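**Handheld gripper fault, Tornbridge bench, 2025-08-30**

1/ We lost 77 of 200 demonstrations this week to one fault. The left gripper's logged jaw width drifted while the jaws were holding steady. Posting the details in case you run the same setup.

2/ Symptom: width reads correctly at startup, then creeps open over 40 minutes. Playback shows a hand letting go of a shoe it never dropped. The right unit is clean.

3/ First suspect was the encoder. Swapped it, same drift. Second was the Desik firmware - rolled back to the December build, no change.

4/ Cause: a set screw on the jaw linkage. It backs off under repeated side load, and the encoder shaft slips 2 degrees at a time. Pair lifts load it worst, with both hands pulling on the outer edges.

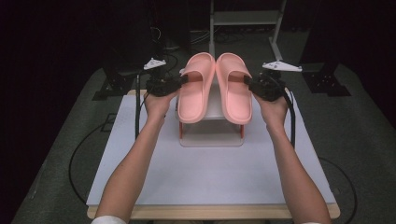 5/ Can the bad runs be corrected in software? The slip is stepped and irregular, so an offset won't fix them. We deleted all 77.

6/ Fix: threadlocker on the screw, witness mark across the shaft, zero check every 20 runs. The logger now stops if closed-jaw width is off at the check.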